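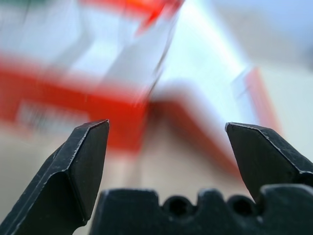 Anselmo Chambi wrote in to say that his grandmother always knew when it would rain, because her knee told her, and that her knee was right every time. He wants to know how a knee can do that.

Weather > Sky Questions > Old Sayings

Can a Knee Tell You It Will Rain?

Good question, Anselmo. I'm going to be a bit annoying about the "every time" part, though. How do you know it was every time? Did anyone write it down?

People are very good at remembering a guess that came true. If Grandma says "rain today" and you get soaked on the way to school, you remember it for years. If she says "rain today" and the sun shines, you go outside, play, and forget she ever said it. So the right guesses pile up in your head and the wrong ones slip out. This happens to grown-ups too, and they are often worse at noticing it.

Could there be something real going on? Maybe. Before a storm, the air often presses on us a little less than usual. We call that a drop in air pressure. Some people think a sore joint might swell a tiny bit when that happens. Scientists have looked for a link between weather and sore joints, and their answers don't agree. Some studies found a small link and others found none at all. When studies disagree like that, the fair thing to say is "we're not sure yet." I know that's a boring answer.

And remember, air pressure also drops when you ride an elevator up a tall building. I have never heard anyone's knee predict rain in an elevator.

What about the other sayings?

"Red sky at night, sailor's delight." This one has some sense in it. In many places weather moves from west to east. The sun sets in the west, so a red sunset can mean the air over there is dry and clear, and that air may be coming your way. But it only helps where the weather really does travel like that – and in parts of the tropics it mostly goes the other way.

"Cows lie down before rain." Cows lie down a lot. They lie down to rest and to chew. If you look at a field of cows on any day, some of them will probably be lying down. I don't believe this one.

"A ring around the moon means rain is coming." The ring is made by light bending through ice crystals in high, thin clouds. Those clouds do sometimes arrive ahead of a storm. Sometimes they just drift off.

Test it yourself

Pick one saying. Get a notebook and make two columns, one for what the saying predicts and one for what the weather did. Fill in the first column in the morning and don't change it later – that's cheating, even if it feels like fixing a mistake. Keep going for 30 days.

Then count. Say it rained on 12 of those days. A person who said "no rain" every single morning would be right 18 times without looking at the sky once. Your saying has to do better than that before I'm impressed.

If you try it with a real knee, ask the owner first. And make sure they haven't been watching the forecast on TV.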